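4.3 Comparing Finger Sets on the Basket Task

Use this procedure to compare the Demora and Britum finger sets on a two-arm Atetti station. The task is to pick up a bread roll and place it in an open basket. Complete section 4.2 (Arm Homing) first.

Before you start

Both arms must carry the same finger set during a trial. Mixed sets give grip force readings that cannot be compared.

CAUTION: Keep hands off the table while the controller is in RUN. Press HOLD before you move the roll or the basket.

1. Mount the first finger set on both grippers. Tighten the finger screws evenly.

2. Open the controller menu and select Tools > Finger Set. Enter the code printed on the finger set packing slip. The code for the Demora set is 2861.

3. Set grip force to 40 percent and finger opening to 100 percent.

4. Place the basket near the center of the table with the open side up. Lay the roll to the left of the basket, at an angle to the table edge. The left arm does the pick. The right arm waits above the table with nothing in its fingers.

5. Press RUN and watch the approach. The left gripper should come down over the middle part of the roll. If it comes down at either end, press HOLD and repeat the camera alignment in section 3.6. 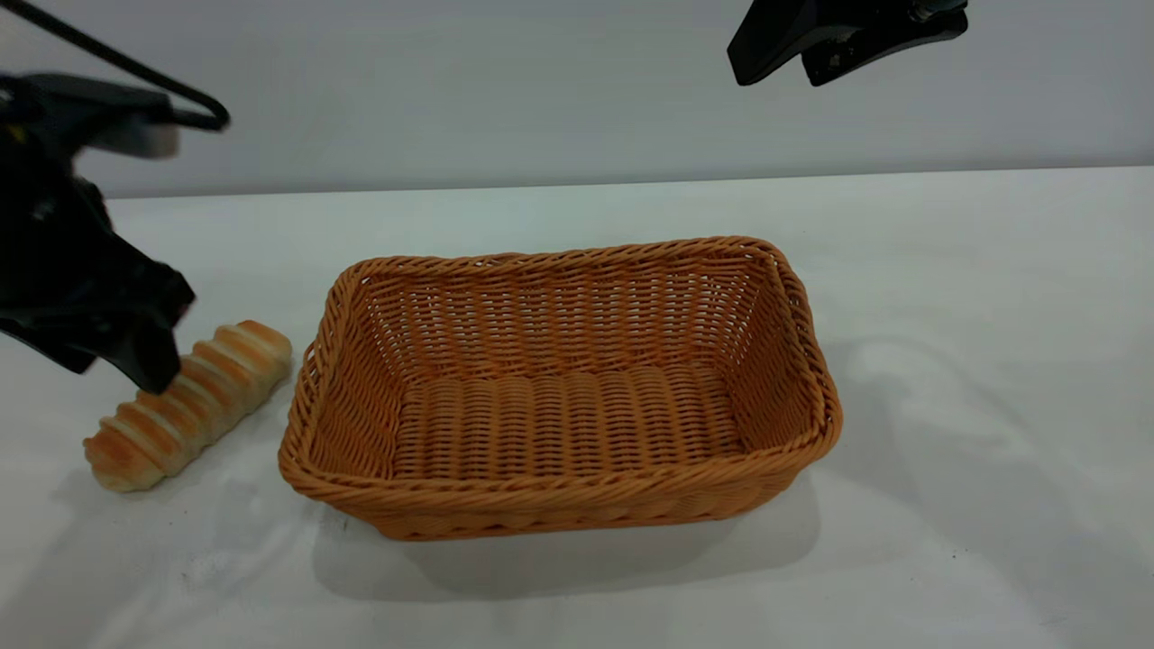
6. Let the arm finish the place motion. Record the result as Placed, Dropped, or Crushed.

Note: A roll with a ridged or twisted crust can turn between the fingers during the lift. Record this as Placed if the roll ends up inside the basket, and add the remark "turned."

7. Press HOLD, reset the roll, and repeat until the trial counter reads 100. Replace the roll if the crust cracks.

8. Save the log. Change to the Britum set, enter its code, and repeat steps 3 through 7. Do not change the grip force between sets.

If the left gripper touches the basket rim

Raise the Place Height value one step and restart the trial. Logs with rim contact are marked R in the Alvarado viewer and are left out of the comparison table.

Procedure owner: Nayeli Medrano. Last revised in November.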